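Kivley 5 Trailer Awning
by Brostska

Item no. 844

The Kivley 5 is a side awning for travel trailers, camper vans and smaller motorhomes. It gives you a dry and shady place next to your door, and one person can open it alone. We make it for people who stay a few nights at one campground and then drive to the next one, so it goes up fast and it packs down small.

The number 5 in the name is the number of poles. Three of them carry the roof and two make the front edge stiff, so rain water runs down to the sides and does not collect in the middle. All the poles are aluminum and they have a twist lock. Please do not turn the lock with pliers, your hand is strong enough.

The roof cloth is coated polyester with a water column of 3000 mm. Seams are taped from the inside. The color is sand gray, and we have chosen it after many summers of camping in strong sun, where dark cloth becomes very warm under the roof and fades already in the second season.

Fitting to your vehicle

The awning slides into a normal awning rail with a 6 mm cord. If your vehicle has no rail, you can order the Halliday strap set, which goes over the roof and is fixed on the other side at the wheel or at the frame. The strap set is good for calm weather. On the coast or in the desert, where the wind can come suddenly in the afternoon, we recommend the rail.

Measure from the ground to the rail before you order. The Kivley 5 fits heights between 235 and 265 cm. For higher vehicles there is the Dramus extension, sold in a pair.
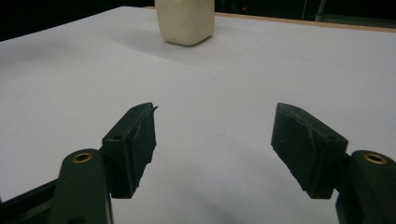
For the first time you should put the awning up at home, in the yard or on a parking place, and not at the campground in the evening. Count with half an hour. After two or three times most customers need ten minutes. Begin always at the rear end of the vehicle, pull the cloth in the rail to the front, then set the corner poles loosely and tighten them only when the roof is straight.

What is in the bag

Roof cloth with sewn-in cord
5 aluminum poles
12 steel pegs, 4 guy lines with spring
Repair patch, 20 x 20 cm
Carry bag with two handles
Printed instructions in English, Spanish and French

Technical data

Roof size when open: 356 x 240 cm
Packed size: 118 x 22 x 20 cm
Weight with bag: 11.4 kg
Water column: 3000 mm
Color: sand gray

Care

Let the cloth dry fully before you store it. If you must leave the campground in the rain, pack it wet and open it again at home within one day. Clean it with lukewarm water and a soft brush. Soap and laundry powder take away the coating, and then we cannot help you with the warranty. Sand in the pole locks is the most common trouble we hear about -- rinse them with clean water and they will turn again.

Take the awning down when you leave the site for a longer time, also if the sky is blue.

Front and side walls

Two side walls and one front wall with a mosquito net are sold separately. They are connected with a zipper and fit only the Kivley 5. The walls for the older Kivley 4 have another zipper and cannot be used.

Delivery and returns

We send the awning in one long carton. Orders placed in December can need a few days more, as our warehouse is closed between the holidays. You can return the awning within 30 days if it was not used outdoors. Setting it up once on dry ground to check the size is okay. Spare poles, pegs and guy lines can be ordered one by one -- write the item number 844 in your message, so we send the right part.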